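Valley glacier

A valley glacier is a body of ice that flows down between rock walls from a snowfield at its head.

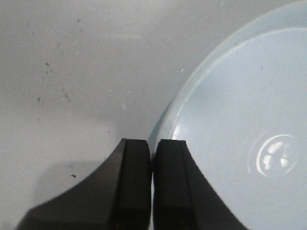

Why does a glacier move if it is solid?
Ice under its own weight deforms slowly, and meltwater at the bed lets the whole mass slide.

The Wanyama Glacier is 49 km long and falls from 3,280 m to 688 m above sea level. Its snow line lies near 3,000 m. Above that line more snow falls than melts; below it, the reverse holds. Hedvig Blomqvist mapped the lower tongue in March — the month of thickest snow cover — and placed stakes to record surface loss. Side moraines mark earlier ice levels.

See also: Ice cap; Moraine; Snow line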